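Mar 5, 2020

Rain again, and a knee that complains on the stairs. I promised myself to write here in English until the walk is done, so I continue, with the big dictionary on one side and the map on the other.

The walk is the same one I wrote about in the winter: from Trasidbridge to Tullasine by the old drove road, in the first half of June, alone, with a tent. I have never walked more than three days in a row in my life. On the map it looks friendly. The road goes along the river, then it leaves the river and climbs, and after Moffat there is a long brown part where the mapmaker had nothing to write except "moor" and, two times, "sheepfold (ruin)."

I slept badly. At half past five I was already awake and thinking about tent pegs. I have eight. The tent needs ten if the wind is strong, and on the brown part I suppose the wind is always strong. I got up and wrote "pegs" on the list, and under it I found "pegs" already written in my own hand, from last week.

Before breakfast I did the exercises from the physiotherapist. There are five of them and I dislike four. The one I like is the first, where you only lie on your back and press the knee down and breathe. One looks up at the pale gray and the thin straight lines in it and does not have to think of anything. The one I dislike most is the step, up and down, slowly, with the bad leg doing all the work. She told me 30 times each side. I do 30 on the good side and then I negotiate.

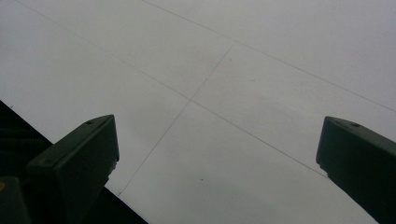 Boots

I walked to the shop at lunch and tried the Fonavden boots a second time. They are handsome boots. The left one fits as if it was made on my foot. The right one pushes on the small toe, and the man in the shop said that it would give after a few walks. I have heard this sentence in three countries and in my experience it is the toe that gives.

So I asked for a half size bigger, and with thick socks the right one was good and the left one was a little loose at the heel. He showed me a way to tie the laces with an extra loop at the top, to hold the heel back. I practiced it on the bench until he went to serve another customer. I think I can do it now. First through the top hook from outside, then back down through the loop on the other side, then pull, then the normal knot. I write it here so that I will not need to ask him again.

I did not buy them. I asked him to keep them for me until Saturday. They are expensive, and my old ones still have something left in the sole, although the water comes in on the left side by the seam. I greased that seam twice this winter. The first time I used too much and the dust stuck to it, and the boot looked like it had a beard.

If I buy them on Saturday I will have all of March and April and May to make them soft. If I wait for the sale I will have maybe three weeks, and that is how people get blisters. I know the answer, I am only slow in arriving at it.

Food

In the afternoon I made the food plan again. The first plan was too heavy and the second plan was too sad. My mistake in the second plan was that every evening was rice with something from a packet, and when I read it aloud I did not want to go on this walk anymore.

The problem is between Moffat and Tullasine, where there is no shop. Before Moffat I can buy bread and cheese every day. After it I must carry everything. I calculated 2,500 calories for each day, and I see on the walking sites that many people say this is not enough with a full bag and hills. But I am a small person and I do not walk quickly. I will carry one extra bag of nuts and call it insurance.

What I have decided so far:

Oats in the morning, with milk powder and raisins already mixed, one small bag for each morning, so that I do not have to measure anything with cold fingers.

Flat bread at noon, the kind that does not mind to be sat on. Hard cheese. I tested the cheese by leaving a piece in the warm cupboard for four days. It sweated but it tasted fine.

In the evening lentils, couscous, lentils, couscous. Dried onion, dried tomato, a little bottle with oil, and the spice mixture of my grandmother, which makes everything taste like someone cared about it.

Chocolate, hidden from myself at the bottom.

I dried the first tomatoes last night in the oven with the door a little open. They shrank very much. A whole tray became one handful. It is a good feeling to see how light they are, and also a bit ridiculous how many hours the oven was on for it.

The question of coffee is still open. I can live without it, I have done it before, but I was not nice.
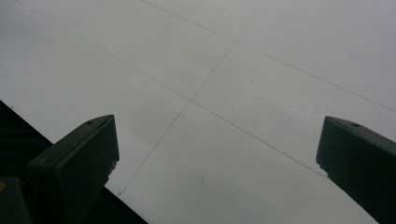
My sister wrote in the evening that I am planning the food like an army and the sleeping like a child. She asked where exactly I will put the tent on the second night after Moffat, and whether I looked at the slope there, and what I will do if the stream on the map is only a stream in winter. She said it politely, with a little picture of a sheep at the end.

She is right, which I told her, and then I was a bit offended for one hour, and then I opened the map again. I had put a small pencil cross for that night on a place where the brown lines are so close together that a tent would roll down. I moved the cross one finger to the east. There it is flatter, but it is farther from the water. So that day I must carry water from noon on, and water is heavy, and then the bag is again too heavy. Everything in this kind of planning pulls on something else, like a tablecloth with plates on it.

The long day is now 14 kilometers, but with most of the climbing in it. On flat ground I walk this in a morning. With the bag and the hill and my stops, I think I need from breakfast until late afternoon. In June there is a lot of light, I do not have to be afraid of the dark. I am more afraid of fog. I read one account by a walker who sat in fog beside a wall for a whole morning and ate all his biscuits. He wrote it as a funny story, but I could feel that it was not funny beside the wall.

For this reason I must learn the compass properly. I borrowed a book from the library, an old one, with drawings of men in wool trousers pointing at hills. The explanation is good, but the words are hard for me. "Bearing" I had to look up, and the dictionary gave me six meanings, from childbirth to machine parts, and the right one was the fifth. "To take a bearing." I like it. It sounds as if they are lying around and you may take one.

I took a bearing from my window to the water tower, then to the church, and I drew the two lines on the town map, as the book says. They crossed in the bakery on the next street. So I was lost by one bakery. The book says that metal near the compass can disturb the needle and I was leaning on the radiator, so I will try again tomorrow from outside.

Later I tidied up. When I have maps and lists everywhere I cannot think, and it does me good to look at a white table with almost nothing on it.

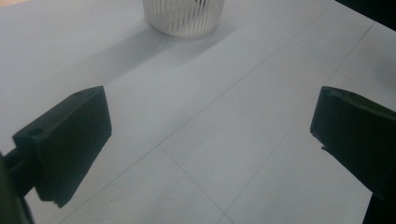
I also weighed the bag this evening, with the tent, the sleeping bag, the pot, the clothes and a sack of potatoes to play the role of the food. I do not write down the number. I took out the second sweater, and then I put it in again, and then I took out the book I wanted to read. Without a book the evenings will be long. Perhaps a thin book. Perhaps I tear an old paperback in two and take the half I have not read, although my father, if he knew it, would stop speaking to me.

Then I walked with the bag and the potatoes up and down the stairs of the house. The woman from the second floor met me on the landing and looked at the bag, and asked if I was moving out. I said no, in June, and only for some days. I think my answer was not clear and she now believes I am moving out in June. I must explain it to her tomorrow.

The stairs were better than I expected. Going up the knee is silent. Going down it speaks, first quietly, at the end not so quietly. The physiotherapist says that going down is always the test and that walking poles help. I always thought poles look foolish. But I am alone on the moor and the sheep will forgive me. I will ask what they cost when I go for the boots – the shop had a pair on the wall near the door, blue, the kind that folds.

Money, then, as I am here. I saved 2,000 for this walk since last summer, in the envelope, and it was meant for everything: train, boots, camp places, food, and a real hotel with a bath in Tullasine at the end. With boots and poles I am still inside the envelope, but the bath gets smaller. The tent I already have, it was a gift. The sleeping bag I already have too, it loses a feather from time to time but in June this does not matter.
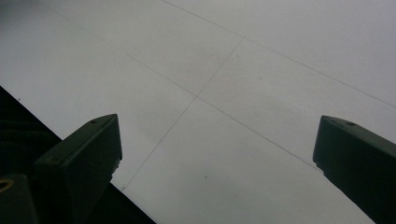
What will I do if the knee is bad when I reach Moffat? I will rest there for one day, and if it is still bad on the next morning I will take the bus home and walk the second part another year.

I wrote this also on the back of the map, in ink, so that on that morning I do not start a discussion with myself. I know how I am when I have paid for something.

For tomorrow: two more pegs. Ask at the library if I can keep the compass book longer. Call the campsite by the river and ask if they are open in the first week, their page still shows last year's prices. More tomatoes in the oven, thinner slices this time. Exercises in the morning, the step one too, on both sides and without negotiation.

It is still raining. I put the old boots by the door with newspaper inside.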